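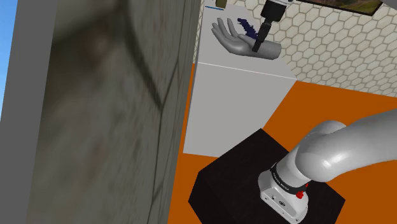
시뮬레이션 원격조작 화면. 마네킹 손 위의 물체에 그리퍼가 접근한 시점

질문: 손 위에 놓인 물체 집기, 원격조작 시연의 마지막 접근 구간이 계속 어긋납니다

시뮬레이터에서 원격조작으로 시연을 모으고 있습니다. 작업은 흰색 캐비닛 상판에 손바닥을 위로 하고 놓인 마네킹 손에서 작은 남보라색 물체를 집어 올리는 것입니다. 나중에 사람 손에서 물건을 넘겨받는 작업으로 확장할 예정이라 손 모델을 그대로 두고 싶습니다.

환경은 다음과 같습니다.

입력 장치: 6자유도 컨트롤러, 클러치 버튼 방식
제어: 엔드이펙터 상대 자세 명령, 역기구학은 감쇠 최소자승법
물리 스텝: 1000 Hz
기록 도구: Prusiseck 레코더 기본 설정
학습: 행동 복제, 청크 단위 예측

증상은 두 가지입니다.

첫째, 물체 바로 위까지는 잘 가는데 마지막 몇 센티미터에서 제가 자꾸 멈칫거립니다. 저장된 시연을 재생해 보면 정지에 가까운 프레임이 길게 이어집니다. 학습한 정책도 같은 위치에서 멈추고 하강하지 않는 경우가 많습니다.

둘째, 손가락 끝이 물체보다 먼저 마네킹 손에 닿으면 물체가 튑니다. 물체 표면이 울퉁불퉁해서 접촉점이 매번 달라지는 것 같습니다.

시연은 지금 42개입니다. 개수를 늘리면 해결될 문제인지, 수집 방식부터 바꿔야 하는지 궁금합니다. 시점은 화면에 올린 것 하나만 쓰고 있고, 왼쪽 절반 가까이가 회색 벽입니다. 조작할 때도 이 화면을 봅니다.

답변 1 (채택됨)
작성자: Ambros Kaufmann

개수를 늘리기 전에 수집 방식을 바꾸십시오. 같은 방식으로 더 모으면 멈칫거리는 구간도 같은 비율로 늘어납니다.

1. 시점
올리신 화면에서는 그리퍼 끝과 물체가 거의 겹쳐 보입니다. 이 상태로는 조작자가 깊이를 판단할 근거가 부족하고, 그래서 하강 직전에 멈추게 됩니다. 손목 시점을 추가하고, 가능하면 상판 높이에서 옆으로 보는 시점도 하나 두십시오. 조작자가 보는 시점과 정책에 입력되는 시점은 일치시키는 편이 좋습니다. 조작자만 아는 정보로 만든 시연은 정책이 따라 하지 못합니다. 지금 시점을 유지하더라도 벽이 차지하는 영역은 줄이십시오. 해상도를 그만큼 버리는 셈입니다.

2. 속도 배율
접근 구간과 파지 구간의 배율을 분리합니다. 저는 이동 구간 1.0, 물체 근처 0.3으로 씁니다. 전환은 버튼으로 하지 말고 거리 기준으로 보간하십시오. 버튼 전환은 그 순간의 손 떨림이 그대로 기록됩니다.

3. 정지 프레임 제거
연속한 두 프레임의 명령 차이가 임계값보다 작으면 버립니다. 단, 그리퍼 개폐가 진행 중인 구간은 제외해야 합니다. 여기를 같이 지우면 정책이 손가락을 닫기도 전에 들어 올립니다. 위치와 그리퍼 상태를 따로 검사하면 됩니다.

4. 기록 대상
행동으로 실제 관절 위치가 아니라 명령값을 저장하는지 확인하십시오. Prusiseck은 기본 설정이 측정값 저장입니다. 접촉이 생기면 명령값과 측정값이 벌어지는데, 측정값만 학습하면 파지력이 나오지 않습니다. 설정 파일의 action_source를 command로 바꾸면 됩니다.

물체가 튀는 문제는 별개입니다. 충돌 형상이 볼록 껍질 하나로 잡혀 있으면 손바닥과 초기부터 관통해 있을 가능성이 큽니다. 에피소드 시작 직후의 접촉 깊이를 출력해 보십시오. 관통이 있으면 볼록 분해를 적용하고, 그래도 남으면 물리 스텝을 2000 Hz로 올려 비교해 보십시오.

답변 2

저는 Egger 쪽 플러그인으로 비슷한 작업을 했는데 접근 방향을 바꾸니 나아졌습니다. 그리퍼를 비스듬히 내리면 한쪽 손가락이 먼저 닿습니다. 접근 자세를 미리 정해 놓고 거기서부터 직선으로만 내려가게 축을 잠그세요. 시연 다양성은 좀 줄어듭니다.

마찰 계수도 확인해 보세요. 저는 0.4에서 0.9로 올렸습니다. 근거는 없고 그냥 해 봤더니 잘 집혔습니다.

답변 3

시연 개수가 너무 적습니다. 저희는 3453개 모아서 학습했고 잘 됩니다. 더 모으세요.

 댓글 (질문자): 정지 구간 처리는 따로 하셨나요?
 댓글 (답변 3 작성자): 그건 다른 팀원이 해서 모르겠습니다. Jermont 스크립트를 돌린다고 들었습니다.

질문자 추가

답변 1의 4번이 맞았습니다. measured로 저장되고 있었습니다. 접촉 깊이를 출력해 보니 첫 스텝부터 관통이 있어서 볼록 분해를 적용했고, 시작하자마자 튀는 현상은 없어졌습니다. 손가락이 마네킹 손에 먼저 닿는 경우는 아직 가끔 튑니다. 손목 시점을 추가해 월요일부터 다시 수집합니다. 기존 시연은 명령값이 남아 있지 않아 버립니다.

 댓글 (Ambros Kaufmann): 컨트롤러 원본 입력 로그가 남아 있으면 초기 상태를 맞춰 다시 재생하면서 명령값을 뽑을 수 있습니다. 다만 충돌 형상을 바꿨으니 접촉 이후 구간은 달라집니다. 성공 여부를 다시 판정해서 거르십시오.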